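Doblar la ropa sobre una mesa grande

31 de enero de 2022

Llevo desde mayo sin plancha. La que tenía, una Schwaiger heredada, dejó de calentar y no la he sustituido. En casa ya solo doblo, y como el armario del piso de Elturel es estrecho, tengo que doblar bien o no cabe nada. En la última entrada alguien me preguntó cómo lo hago con las camisetas verdes, que son las que más uso, así que lo cuento con algo de detalle.

Lo primero es la mesa. Durante años doblé encima de la cama y salía todo torcido, porque el colchón se hunde donde apoyas la mano y la tela se va detrás. Una mesa blanca y lisa va mucho mejor, sobre todo con ropa oscura, que contrasta y deja ver dónde termina la manga y dónde empieza el cuerpo. Las cosas sueltas, a un lado. No hace falta recoger la mesa entera, basta con que quede libre el ancho de la prenda. 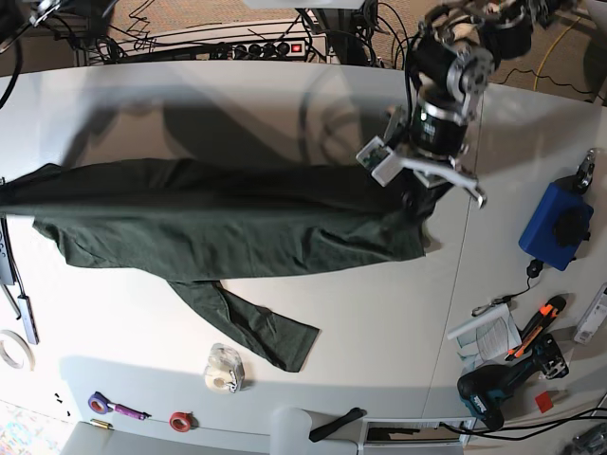
La verde oliva de manga larga, estirada a lo ancho, con el cúter y el folleto a la derecha.

Con la manga larga el problema son los puños. Si se quedan debajo del cuerpo hacen bulto, y la pila se inclina en cuanto pones otra prenda encima. Yo saco primero las dos mangas hacia fuera, paso la mano plana desde el cuello hasta el bajo y después las cruzo sobre la espalda. Las arrugas blandas se van solas con la mano. Las marcadas no, y esas se quedan como están hasta el siguiente lavado.

También he cambiado la manera de coger la tela. Antes agarraba un puñado y tiraba. Ahora pellizco el borde con dos dedos, cerca de la costura, y levanto lo justo para llevarlo a su sitio. Se tarda un poco más en cada doblez, pero no hay que repetirlo. 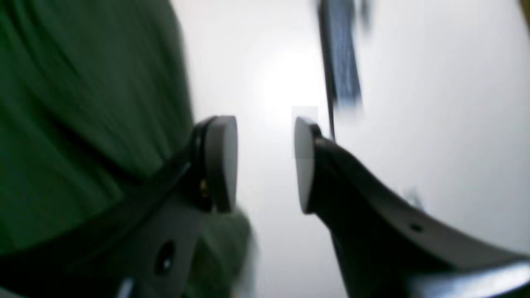
Las camisetas de punto

El punto es otra historia. Es blando, se estira y no guarda el doblez como una camisa. Con una camiseta verde oscuro de las mías hago lo siguiente: boca abajo, un lateral hacia el centro, el otro encima, y luego en dos desde el bajo. Si al terminar el rectángulo no tiene los bordes rectos, la abro y vuelvo a empezar. Intentar arreglarla a medio doblar me ha dado siempre mal resultado, porque al tirar de un lado se deshace el otro.

A mitad del proceso parece un trapo. Hay una parte más o menos cuadrada, un faldón que se escapa por la izquierda y una manga que va por libre hacia abajo. No pasa nada – se mete la manga, se recoge el faldón y ya está.

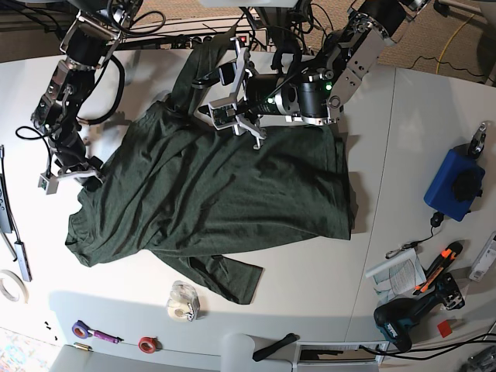 Lo que se queda sin doblar

No todo merece el trabajo. Los trapos de cocina, los pijamas viejos y la ropa de pintar van a una caja Naltura que tengo en el suelo del armario, tal como salen del tendedero. Antes los doblaba y a los dos días estaban revueltos otra vez.

Con las prendas verdes dudo más. Cuando las cojo por el centro y las suelto, la tela se queda de pie, en pico, y cuesta volver a encontrar las esquinas. 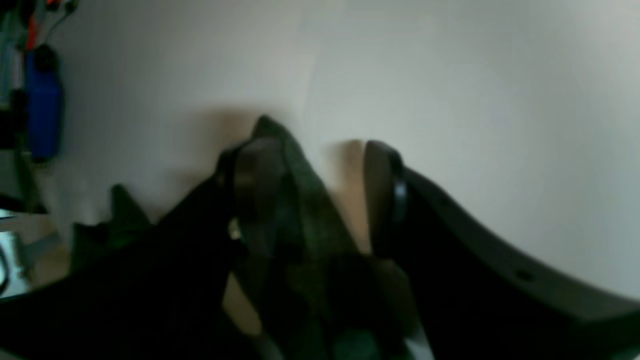 En el armario guardo las camisetas en vertical, dentro de un cajón de la marca Bresumia que compré de segunda mano. Caben seis por fila si están bien apretadas, y cuatro si son de manga larga. El cajón tiene el fondo un poco combado y las de atrás se caen cuando saco una de delante. Le he puesto un cartón doblado y de momento aguanta.

Me falta resolver los jerséis, que en vertical no entran. Por ahora están en la balda de arriba, en dos montones, y cada vez que quiero el de abajo tengo que bajarlos todos.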